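Ce site utilise des cookies pour mesurer son audience. Accepter | Refuser | Paramétrer

4. Enregistrer des démonstrations de suture par télécommande

Ce chapitre concerne les opérateurs qui pilotent les deux bras depuis la console Luvia pour constituer un jeu de démonstrations. Les réglages du poste (hauteur du siège, pédales, écran) sont traités au chapitre 3 et doivent être terminés. La version décrite est celle du logiciel Prernel livrée en novembre ; les menus des versions antérieures portent d'autres noms.

4.1 Avant la première prise

1. Allumez la console, puis les bras, dans cet ordre.
2. Créez une session et saisissez votre identifiant d'opérateur. Une session ne peut pas changer d'opérateur en cours de route.
3. Lancez le contrôle des vues. La caméra fixe et les caméras de poignet doivent toutes afficher un compteur d'images qui avance.
4. Fermez et ouvrez les mâchoires de chaque instrument trois fois à vide. Le tracé d'ouverture doit revenir à zéro à chaque fermeture.
5. Réglez l'échelle de mouvement sur 3 : un déplacement de 3 mm à la manette donne 1 mm à la pointe. Gardez cette valeur pour toute la session.

ATTENTION : ne touchez pas aux instruments à la main lorsque les bras sont sous tension, même si la pédale est relâchée.

4.2 Prise de l'aiguille et passage

1. Saisissez l'aiguille avec l'instrument droit et refermez complètement les mâchoires. Une prise trop près de la pointe limite la rotation du poignet.
2. Amenez la pointe au bord du repli et marquez un arrêt d'une seconde. Le logiciel se sert de cet arrêt pour découper la démonstration en phases.
3. Gardez l'instrument gauche à proximité, mâchoires ouvertes, sans appuyer sur le tissu. 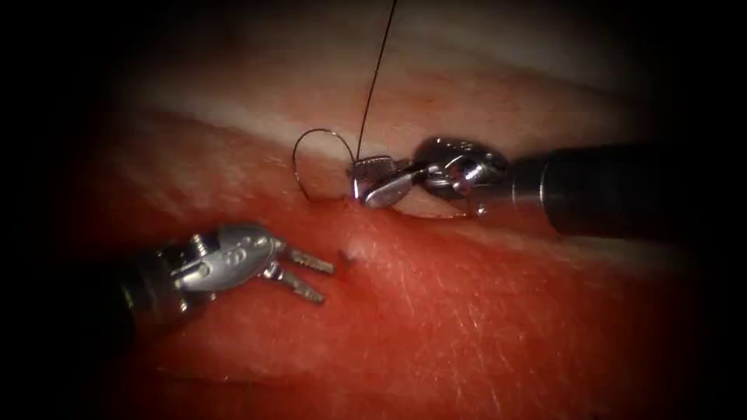

4. Faites avancer l'aiguille en tournant le poignet, en suivant sa courbure. Évitez de pousser en ligne droite : le tissu se déforme et la trajectoire enregistrée devient difficile à reproduire.
5. Si la manette arrive en butée, relâchez la pédale d'embrayage, recentrez votre main, puis reprenez. Les bras restent immobiles pendant ce temps et le segment est retiré automatiquement à l'export.

Note : un passage raté se garde. Appuyez sur la touche « Reprise » et recommencez le geste sans couper l'enregistrement. Les corrections servent à l'apprentissage autant que les passages réussis, à condition d'être marquées.

4.3 Tension du fil

1. Tirez le fil par mouvements courts, dans l'axe du point. Le système n'a pas de retour d'effort ; surveillez la déformation de la surface à l'écran.
2. Vérifiez sur la vue de poignet que le fil ne passe pas derrière le corps de l'instrument. S'il y passe, dégagez-le avant de continuer.
3. Arrêtez la traction dès que les bords se rejoignent et appuyez sur « Fin de phase ».

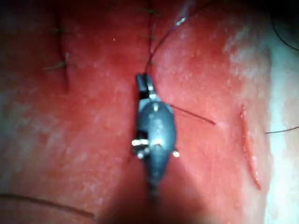
4.4 Transfert d'un instrument à l'autre

1. Rapprochez les deux têtes lentement. Le logiciel limite la vitesse à 5 mm/s lorsque le mode « Transfert » est actif.
2. Présentez l'aiguille à l'instrument receveur. Orientez d'abord le poignet receveur, puis avancez.
3. Fermez les mâchoires du receveur. Attendez que son tracé d'ouverture soit stable, puis ouvrez celles du donneur.
4. Reculez le donneur dans l'axe de ses mâchoires.

ATTENTION : un contact entre les deux poignets peut décaler l'étalonnage. En cas de choc, terminez la session et refaites la procédure 2.6 avant tout nouvel enregistrement.

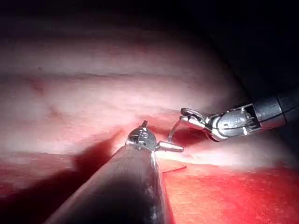
Faut-il recommencer toute la démonstration si l'aiguille tombe pendant le transfert ?
Marquez la chute avec la touche « Incident », reprenez l'aiguille et repartez du début de la phase de transfert. Les phases déjà validées sont conservées.

4.5 Fin de session

1. Ramenez les deux instruments en position de repos et relâchez les pédales.
2. Relisez au moins une démonstration sur 18 en vitesse réelle. Contrôlez la synchronisation des vues et la place des marques de phase.
3. Attribuez une note à chaque prise : complète, corrigée ou à écarter. Une prise sans note n'est pas exportée.
4. Lancez l'export. Le message d'erreur 257 signale un décalage d'horloge entre une caméra et la console ; relancez la synchronisation, puis l'export.

Les étiquettes de phase ont été revues par Haf Kemeys. Toute demande d'ajout d'étiquette passe par elle, avec le numéro de session concerné.

Révision du chapitre : 14 juin 2023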